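Nouri opened its Nulari workshop to the public on 18 March 2019, and 201 people signed in at the door. Most came to see how a robot is taught to handle household items. The teaching is done by a person holding a gripper in each hand.

Operator Santeri Ruotsalainen gave the demonstration seated at a table covered with white paper. He worked with a bottle of dish soap and a cardboard box, and talked to the visitors while he moved. The hand-held grippers record each motion, and the recordings are later used to train a robot arm. 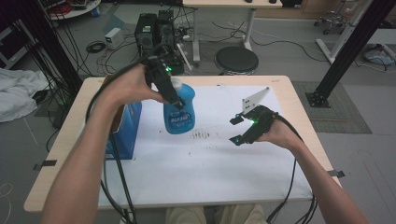

**How long does it take to teach one task?**
The team plans on 600 recordings for a simple task such as picking up a bottle and setting it down somewhere else. A trained operator can make 25 in an hour.

Visitors were split into small groups and each group stayed for one session. Ruotsalainen repeated the same short task several times and changed his starting position between runs. Project lead Irja Oksanen said the variation matters more than speed.

"If every run looks the same, the robot learns one movement and nothing else," Oksanen said. "We ask people to slow down and to start from a new spot."

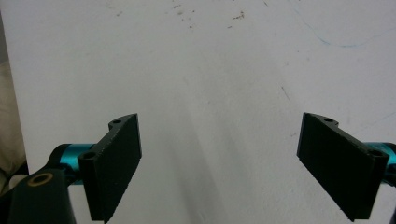
She said new operators tend to rush in their first week, and the workshop throws out many of those early runs. Two people check the recordings before they go any further.

Raili Laaksonen, who teaches at a vocational school in Nulari, asked if her students could try the work. Oksanen said the workshop will take four trainees in July. Applications go through the school.
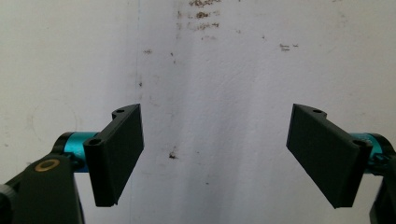
*By Hanne Hyvönen*

The workshop has been running since last year and shares its building with Prestis, a packaging firm. Prestis has asked for a trial on its own packing line, but no date has been set.

Ville Lehtinen, who handles visits for Nouri, said turnout was higher than expected and some groups had to wait in the hall. A second open day is being discussed. Schools that want a separate visit can call the workshop office.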